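Two months in the teaching room

22 July 2018

I said in my last post that I'd write something about the new work once I had done it long enough to have an opinion. I've been at it since May, so I guess it's time.

For people who don't know me, I work at Usik, in the returns building in Dudside. Stuff people order and don't want comes back to us. We open it, check it, fold it or rebox it, and put it on a cart for the warehouse. I did that for six years. It is standing work, and you get fast at it without noticing.

Last November they told us the company was going to put in robot arms for part of the repacking. The project is called Nulano. There was a meeting in the break room with slides, and most of the questions were about hours. The answer was that no one would lose hours this year. People noticed the words "this year" and talked about them for a week.

In the spring they asked for people who wanted to work upstairs on the training side. Five of us put our names in and all five got it. I put mine in mostly for my knees.

So what do we do up there? We do the motions by hand, the same ones we did downstairs, except that we do them through grippers. Each of us holds a gripper and picks up a shirt or a box flap with it. The white cubes with the black patterns are there for tracking, so the system knows where the gripper is and which way it's turned. There is also a headset with two controllers. Both kinds of recordings get used to teach the arms. That's as far as I understand it, and I've asked a few times.

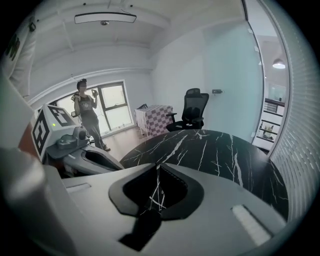 Headset and controllers in use, grippers at the round table

The first week was bad. I could fold a shirt with my eyes closed and I couldn't do it with a gripper to save my life. You have no feeling in the tips. With your fingers you know right away if you have one layer or two. With the gripper you have to look. I went home with a sore neck from bending down to see what I was holding.

It got better in the third week. I stopped trying to fold the way I fold and started folding the way the gripper wants to. You take less cloth, and you take it nearer to the corner. You don't smooth with the flat of your hand, since you don't have one. I made up a little drag along the edge that does the same job, and then the others started doing it, and I've heard the engineers have a name for it now. I'd like to know what the name is.

The target is 2000 good recordings for each item type before they try it on the arms. A recording is bad if you drop something, or stop to think, or if the tracking goes out. You get tired in a different way than you do downstairs. My feet are fine. By two in the afternoon my head is done. We take 10 minutes every hour and I need all of it.

Halina Michalski runs the room. She was our shift lead downstairs and she moved up the same day we did, which made it easier. She keeps the list of what's been recorded and what hasn't, and she's the one who argues with the engineers when they want something that can't be done in a real shift. They wanted every fold to start from the same exact place on the table. She told them that no return has ever shown up flat and in the middle. Now we start from wherever it lands, and they have to deal with it. I think that was the first time I felt like the room was ours as much as theirs.

The pay is the same. I've been asked that more than anything else so it gets its own paragraph. They changed our job title and left the rate where it was. Halina has brought it up and we were told it would be looked at in the fall. I think it should be higher. We are teaching the thing what we know, and some of that took years to learn. If a company buys a machine it pays for the machine. I don't see why the part that comes from us should be thrown in for free.

I also want to write down what changed downstairs, since those people are most of the building. The arms aren't running yet, but the floor has already been moved around to make room for them. The long bench where eight people used to stand is split up. People who talked all day for years are now facing different ways with a cart lane between them. It's quieter, and I don't mean that as a good thing. A couple of people don't really speak to those of us upstairs. One woman I used to ride in with told me I was training my own replacement and hers too. I didn't have a good answer. I said somebody was going to do it and I'd prefer it was somebody who knew how to fold. I've thought about that since and I'm still not sure it's enough of a reason. 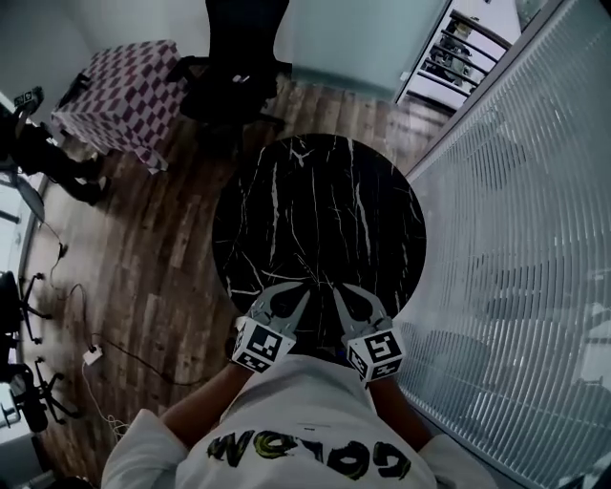 The other thing I didn't expect is how much I watch my hands now, at home too. I was putting towels away last Sunday and caught myself doing them the gripper way, two pinches and the drag. My husband asked what I was doing. I told him and he said it looked slow, and it is slow, but the corners come out better.

In August we're supposed to visit the Nyamweya site, where they've had arms running on boxes since the winter. I want to talk to the people there when the managers are off somewhere else. My questions so far are how many of them were on the line before and how many are on it now, what they do when an arm stops, whether they're allowed to stop it themselves, and whether the training group there still exists or was sent back to the floor when the recordings were finished. If you work at a place that has gone through this and you have a better question, leave it in the comments and I'll take it with me.

Would I sign up again? I would, for the knees if nothing else. I like knowing how the thing gets made, and I like that when it does something stupid I can usually tell why. I'd want the pay settled first, and I'd want it in writing what happens to the five of us afterward. Halina has asked for a meeting about that and it's on the calendar for the week after the visit.

Garden pictures next time, the tomatoes are finally doing something.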